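Category: Short Fiction
Reading time: 2 min

The Condolence Office

Notice was received at the Rurnelard Municipal Office in May 2022 that the tenant of Room 117 had died, and that no relative had come forward. Under the standing rules, a letter of condolence was to be sent within the month. The rules did not say to whom.

The file was assigned to Piyumi Akanda, Second Clerk, who had written 384 such letters and had received replies to two of them. She read the file through before lunch. The deceased had paid rent on time. The deceased had once complained, in writing, of a draft on the stairs, and had later written again to withdraw the complaint and apologize for the tone of it.

Miss Akanda submitted a request for guidance. The reply, when it came down from the fourth floor, advised her to address the letter to the household. She pointed out that the household had consisted of one person. She was advised that this did not alter the form of address.

She therefore wrote to Room 117. She expressed the sorrow of the Office. She confirmed that the rent account was closed and in good order. After some thought she added that the draft on the stairs had been looked into, and then she put on her coat and walked to Kamata Street to make the statement correct.
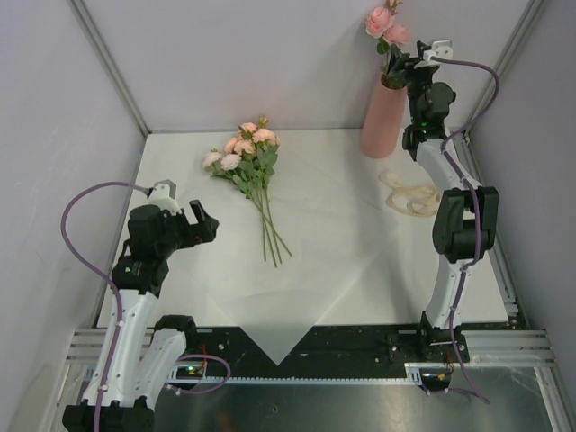
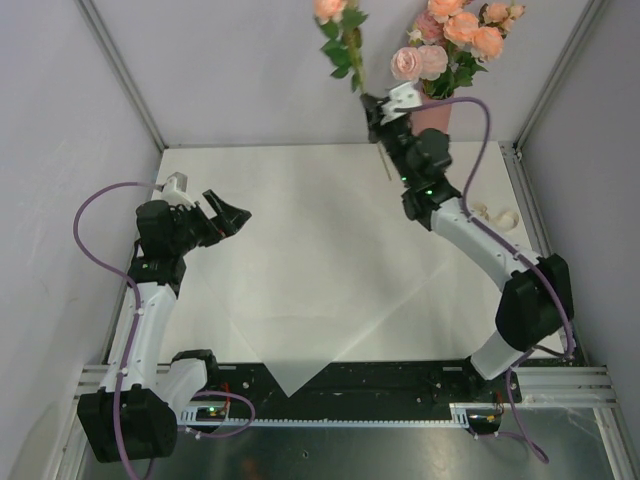 The building had four floors and a single window on each landing. On the third landing the sash had dropped a little in its frame, and cold air came in steadily at the height of the hand. Miss Akanda folded a blank requisition slip and pressed it into the gap. The air stopped. She entered the slip in her notebook as used.

A boy sitting on the steps asked whether she was from the family.

"I am from the Office," she said.

He considered this and moved over so that she could pass. She found that she did not wish to pass just yet, and sat down beside him. He told her that the person in 117 used to hum on the way up and stop at every landing, and that it was always the same song. He could not remember how it ended.

In June an envelope arrived at the Office, marked for return, with the seal unbroken. The rules required that returned letters be destroyed. Miss Akanda recorded it as delivered, by hand, to the third landing, and placed it in the drawer with the other two.

Contact the Editors | Copyright Zellico Quarterly, all rights reserved | Back to top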